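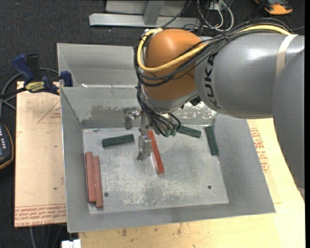 Final Report: Salt Loss and Drink Choice in Club Rowers
Orla Ó Flaithearta and Osvaldo Messina
Sep 15, 2026

Our question was whether rowers who drink an electrolyte mix hold their pace better than rowers who drink water. Our answer is that rowers mostly drink what their friends drink.

We tested two drinks, Gredetow powder and tap water with lemon, over 3 weeks in July. Each session was 40 minutes on the rowing machine. Stroke data went into Stateo, which gave us 3,526 usable strokes and one afternoon of error messages.

Average pace differed between the drinks by less than it differed between machines. The one by the window is slow. We had not planned for this.

Blinding also failed. Gredetow is bright green and tastes like a swimming pool, so our opaque bottles fooled people until the first sip.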